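Gears and How They Work
Dolldale Children's Learning Center, Activity Room Guide
Updated 10/6/26

A gear is a wheel with teeth around its edge. The teeth of one gear fit into the gaps between the teeth of the next. When the first gear turns, its teeth push on the second, and the second gear must turn as well. Two gears that fit together in this way are said to mesh.

Gears that mesh side by side always turn in opposite directions. If the first gear turns to the right, the second turns to the left. Add a third gear to the end of the row, and it will turn to the right again, the same way as the first. A row of gears like this is called a gear train.

Gears can also change speed. Think of a large gear with 200 teeth that meshes with a smaller gear with 100 teeth. Each time the large gear goes around once, the small gear must go around 2 times. The small gear turns faster, but it turns with less force. If the small gear drives the large one, the opposite happens. The large gear turns slowly and with more force. People who ride bicycles use this when they choose a low gear to climb a steep hill.
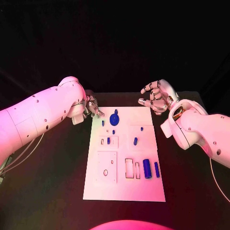
A gear board is a good way to learn these rules. On the Mereck boards in the Activity Room, each gear sits on a short peg. The peg holds the middle of the gear in place and lets the rest spin. A peg of this kind does the job of an axle, the rod that a wheel turns on.

Gears must be placed at the correct distance from each other. If they are too far apart, the teeth do not touch and the second gear stays still. If they are pushed too close together, the teeth jam. Lower each gear onto its peg gently and turn it a little until the teeth slip into the gaps. Do not press down hard.

Visitors may try the following at the board. Place three gears in a row and turn the first one slowly with a finger. Watch which way the last one moves. Next, add one more gear and try again. Then arrange three gears in a triangle so that each gear touches the other two. Will they turn? Make a guess before testing it.

Please return all gears to the tray when finished. School groups from Jarkelau and Guerreiro may reserve the Activity Room through the front desk.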